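This site uses cookies to remember your settings. Accept / Manage choices

Search the notebook
Type a keyword and press enter

Workshop notebook — small whiteboards
Apr 5, 2019

Carried on with the tabletop whiteboards. The February batch came back from Kekthorpe with the same complaint as before: fine when someone holds them, poor when they stand on a table for a whole session. They slide forward when you write near the top, and the writing doesn't wipe off cleanly after a day or two.

Started with the cleaning. Old marker first. Dry cloth does very little once the ink has been left overnight. Going over the old line with a fresh marker and wiping straight away lifts most of it. The Vinar spray takes off the rest but leaves a film, and the next person's pen skips on it. Wiped again with a damp cloth, then dry, and the pen ran properly. So spray, damp, dry, in that order. It is slower than I would like.

Then the stands. Tried each board at a steep angle and a shallow one. Steep is easier to read from a chair, but the bottom edge creeps when you press. Shallow stays put, though the ceiling lights catch it and you have to lean to one side to read the top line. Settled on something between the two. Didn't write the angle down, will do it next time with the proper gauge.

Of the 6 boards in this lot, 4 are fit to go back. One has a bent corner and the other rocks whatever I do with it. Put both on the shelf by the sink with tape on the back — please don't put them back in the box.

Rubber strip from Prindness was too thick, it lifts the front edge and the board tips back. Will ask if they do it thinner. Box 122 has the leftover strip if anyone wants it for drawers.

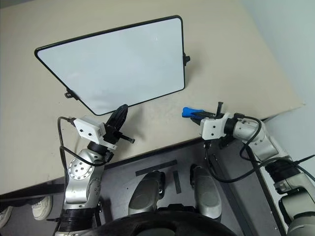

Chaimongkol Teaching Rooms — Furniture and Fittings Workshop

Blank board propped on the light beige table, tilted back so the writing side faces up. Thin black frame, rounded corners. This is the size I'd keep for the small tables. Anything larger leaves no room for paper.

Still to do: try the thinner strip, check whether a softer cloth saves the damp wipe, and find out how long the ink can be left before it needs the spray. Three days is my guess. Markers want storing flat too, the upright pot dries the tips out.

Comments (3)

benchtwo: We go over old ink with a fresh pen as well. Use a black one, the red leaves a pink smear.

k_stores: Thinner strip is on the Prindness list, but only in long rolls. Shall I order one?

benchtwo: Yes please, we'd share it.

Get new notebook entries by email. Enter your address to subscribe.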